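## 4. How the shared cases were kept and passed along

When we first set out to study how people in small towns borrow things from one another, we thought we'd be writing mostly about trust. We had read a good deal about trust, and we came to Pondismont with a long list of questions on it. What our neighbours there wanted to talk about, over a great many cups of tea, was storage. Where does the thing live between borrowers? Who has to make room for it in the hall cupboard? These turned out to be very good questions, and we've let them shape this section.

The lending circle at Pondismont had 18 member households during our stay and served a town of 4,000. Its sister circle at Harb was older and looser in its habits, with no written rules at all. Both kept their shared goods (sound gear, projectors, a much-loved telescope) in hard cases that travelled from house to house.

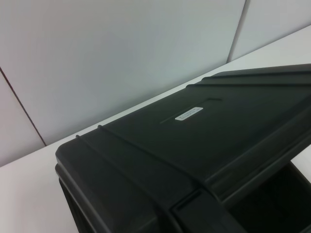
Members at Harb told us that a borrowed object felt more serious when it arrived in something sturdy. One woman said she would happily leave a cloth bag in the car overnight, but a hard case came straight indoors with her, even in November, even in her slippers. We heard much the same in Pondismont, and it fits with earlier remarks in our interviews about library books in plastic jackets.

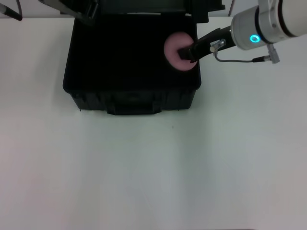
Labelling was a livelier matter than we'd expected. Pondismont favoured a short line giving the circle's name and a phone number, while Harb preferred the name of the last borrower, written over whenever the case moved on. Each town thought the other's way a bit odd. We have some fondness for the Harb habit, which gave people an excuse to ring one another up, though it did mean that a long weekend could leave a case with no clear home until Monday.

**Figure 4.** Hard cases of the kind passed between households, open.
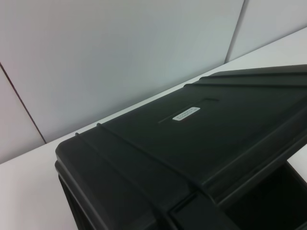 Money came into it too, in a small way. Pondismont set aside $900 for cases in its first year and spent $300 of it, and the rest went toward shelves in the back of the Lesix hall. Several members were still a little sore over those shelves when we visited. They felt that a central store took away the pleasant business of dropping by, and they may well have been right, as the doorstep chats recorded in our diaries became shorter once the shelves went up.

Still, we wouldn't want to lean too hard on this. Our diaries were kept by willing people who enjoyed keeping them, and the quieter households are surely missing from our account. At our reading group in Grelberg we put forward the view that the doorstep handover was the true heart of the circle, and that storage should be planned around it.

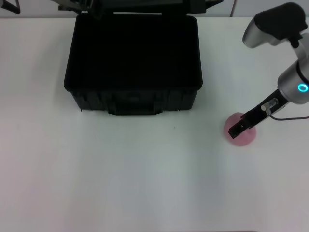

A member of the group disagreed, kindly but firmly, saying that for a parent with small children or anyone working nights, a handover at the door was one more appointment to keep, and that a shelf you could visit at your own hour might be the friendlier choice. We have thought about this a good deal since. Two of our Harb households had left the circle before we arrived, and we never did learn whether the handovers had worn them out. In Section 5 we go back to the interviews with that question in mind, starting with the members who borrowed least.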